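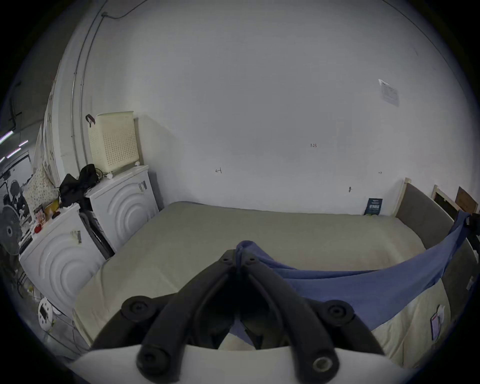

Fig. 4. Blue cloth held between the fingertips, with the far corner in a small black clip.

Section 3: Your first cloth sessions with the Filano hand gripper

Okay, you've got the Filano charged and paired, so let's pick something up! I wrote this section after a long run of bed and laundry sessions for the Tabrizi kit, and most of it comes from my own mistakes (plus a few of Dinesh's, sorry mate).

Before you start
Lay the cloth on a bed, not a table. A mattress gives a bit when the fingertips press down, and you'll get under the fabric much more easily. Plain colours are kindest while you're learning. Save your favourite flannel shirt for later.

1. Hold the power button for 3 seconds and let go.
2. Open the fingers all the way, then bring them down over a fold. Flat fabric is miserable to grab – find a ridge or make one with your other hand.
3. Squeeze slowly until the tips meet. You want a narrow pinch, with the rest of the cloth hanging free.
4. Lift a little, wait a beat, then drag toward yourself.
5. Open up, let it drop, and go again. I do 30 grasps before I stop for a cuppa.

Note: if one corner keeps following you around, clip it to the bed frame. Any small clip will do.

Moving to soft bedding
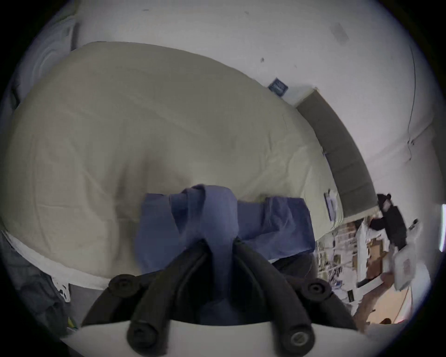 Fig. 5. Pulling on a long twist of cloth over a cream duvet.

A doona is a whole different animal. It's puffy, it dips, and the fingers will happily grab a mouthful of cover along with your cloth.

6. Come in at a shallow angle and pinch the cloth where it's already bunched.
7. Check you haven't caught the cover. Give it a gentle wiggle (Theda Meinecke's trick, and I use it every time).
8. Pull along the twist, nice and steady.

Caution: keep lace, drawstrings and loose threads away from the finger joints. Caution again, because I've done it: don't yank! Let go and re-grip.

Shirts and other awkward shapes

Garments take more patience than towels, as sleeves love to hide underneath.

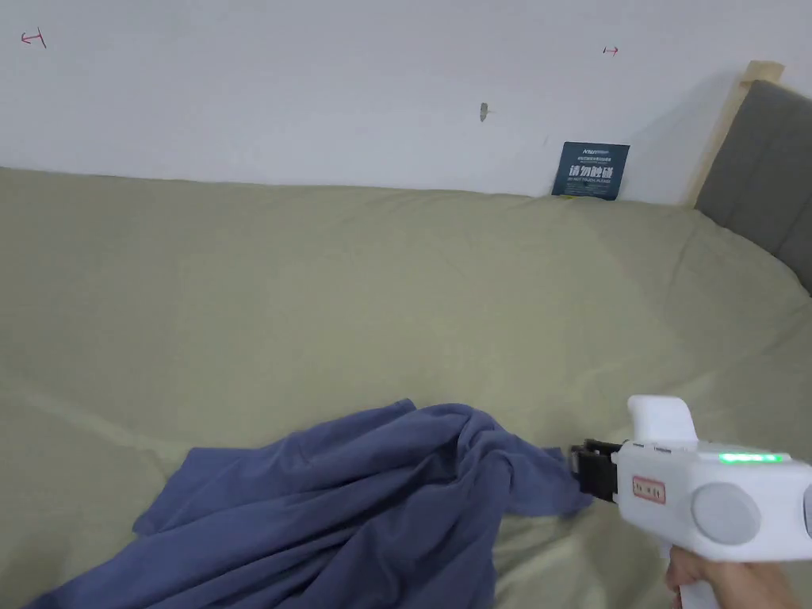 I start at whichever bit has gathered itself to a point and work back from there. Keep your wrist relaxed and your fingers wrapped right around the handle, well behind the jaws. If your forearm starts to ache, you're squeezing too hard.

9. Change your starting pile after every 3 grasps. Scrunch it, flip it, throw it down, whatever you like.
10. Save the session from the Tabrizi menu and wipe the fingers with a dry cloth before packing up.

Spare finger sets are item 28 on the Skallomine order sheet. Shirin Hashemi looks after orders at the Griltthorpe office, so send yours to her with your kit number.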